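About us

Wivthorpe tests robots that other people want to sell you. We started because two of us had spent years on the buying side, sitting through demonstrations that went perfectly and then signing for machines that didn't. We don't build robots, we don't resell them, and we don't take a fee that depends on what we find.

Edith Arboleda ran a packing floor before this. Rosaura Chambi wrote control software for arms and got tired of closing fault reports marked "could not reproduce." Between them they have heard every version of "it only does that at trade shows."

How we got suspicious

Most companies put their best day on this page. Ours is a bad one, from October, and it is still the job new clients ask us to explain.

The job was called Kilel. A supplier wanted an independent sign-off on a small-item picking routine: take a packet out of a slotted organizer, hold it, hand it over, go back for the next. The supplier's own log claimed 500 picks without a drop. Rosaura's first question was what the log counted as a drop. The answer took 2 days to arrive, and when it did we understood why. If the fingers closed and the motor reported resistance, the software wrote down a success. Nobody had told it to check whether a packet was still there afterward.
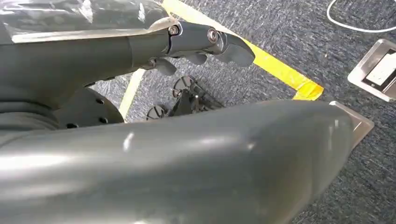

So we went through the records ourselves, all 1,314 lines, and matched them to video. That's dull work and we charge for it. In 10 of the cases marked as good, the gripper had closed on the divider between two slots, pulled, and let go. The packet never moved. The arm then swung through its handover path with nothing in its fingers and reported a clean cycle.

An empty hand isn't dangerous in itself. What bothered us more was the pull. The arm was leaning on something fixed to get its resistance reading, and when the divider slipped out of its fingers the wrist jumped. It was a short jump, and the supplier's engineer called it cosmetic. Edith asked him to put his own hand flat on the table where a customer's would be and run it again. He said he would rather look at the code first.

What was wrong

Two things, and the second one is ours.

The fault in the machine was simple enough. The grip check read force and ignored finger width, so a thin divider and a full packet looked alike to it. The supplier added a width check and a lower force limit near the organizer. We reran the whole set at reduced speed, with a person at the stop button, and then at normal speed.

Our own mistake was in the first week. We had accepted the supplier's log as a starting point and planned our tests around it, which meant we tested hard where the log showed trouble and barely at all where it showed none. The trouble was sitting in the quiet part. We put that in the report, with our names on it, and took the first week off the bill.

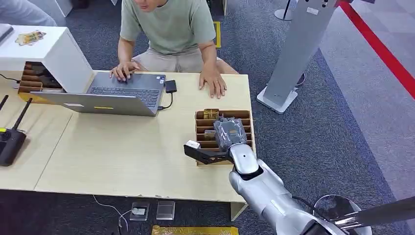

The supplier, to be fair, fixed what we showed them. They also asked whether the word "failure" could come out of the summary. It couldn't. We've had the same request on nearly every job since, including Mundora, where the preferred term was "unplanned release" – meaning the robot dropped it.

How we work now

We watch the machine doing its job with the kind of people and clutter it will have near it. Seated people lean in. They put their hands down wherever there is space.

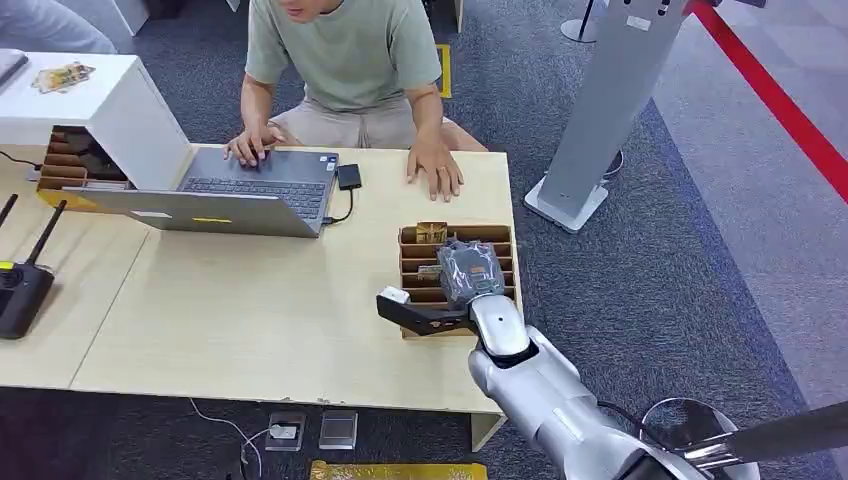
Packet pick at the organizer, with a person working at the same table.

We write our own definition of a failure before we see anybody's numbers, and the supplier gets a copy. We keep the video. If a machine stops for no reason we can find, the report says so and stays open, however many good runs come after it. One of ours, a job named Oral, has been open longer than the client would like.

We won't certify a robot as safe. We don't believe a small outfit can, and we'd be careful with anyone who offers it for a flat price. You get a record of what we tried, what it did, and what we didn't get to. Some clients find the last section too long.

Working with us

Send us the task, the machine, and the log you have, even if you're embarrassed by it. Edith reads new inquiries and Rosaura will probably be the one calling back with questions. If you need the answer to be yes by a certain date, please tell us that too, and we'll save you the trip.

Page last updated Fri 6 December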